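Clear the table, keep the rules

I've been going on about house rules for home robots since May, and I finally have a set I like enough to share! Imad Bataineh and I wrote the first draft over one long evening at Wiltcombe, and Virgil Pîrvu crossed out half of it the next morning (he was right, mostly).

The big one for tidying jobs: the bin comes to the trash. Hold it close to the table with one arm and let the other do the picking, so a can travels a short way and any drips have less rug to land on. I love this rule. It's so simple, and it took us ages to write down properly.

Second rule, and people argue with me over it: if the robot can't tell whether something is trash, it stays put. A can is easy. A little wooden thing next to the can might be somebody's favorite kitchen tool, so it gets left alone until a person says otherwise. 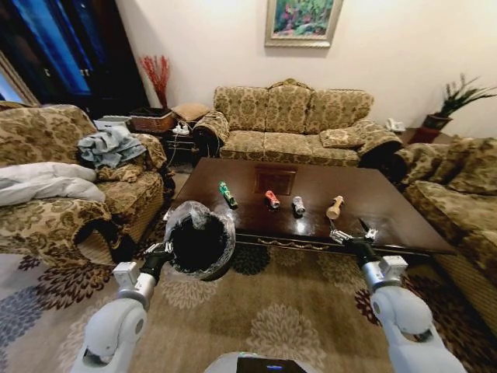

Then there's the pause. After every grasp we ask for 2 seconds of stillness before the arm moves off, and Virgil wants it longer near glass. I'm coming around to that! We also keep a person within reach of the stop button for the first 60 runs in any new room, even when the room looks easy. Imad is typing up the glass section now, and I'll post it once we stop arguing over vases.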